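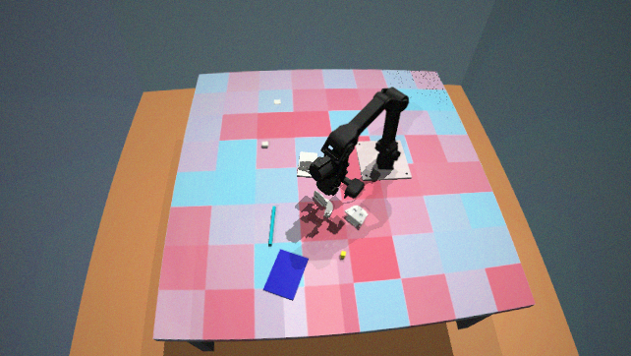 Notebook entry, April, 10:20 a.m. Adhesive aging, Drallmont samples.

The second set of bonded strips was removed from the humidity cabinet and left to rest for 20 minutes before peel testing. Strips from the Kerkis batch separated cleanly at the primer. The Katene batch tore within the paper layer, as it did in March.

I. Harawira has asked that the cabinet log be signed at each opening. Up to 10 strips may be held over for R. Halliday, who will repeat the peel test at the lower speed. Primer lot number still to be confirmed with Pallgate.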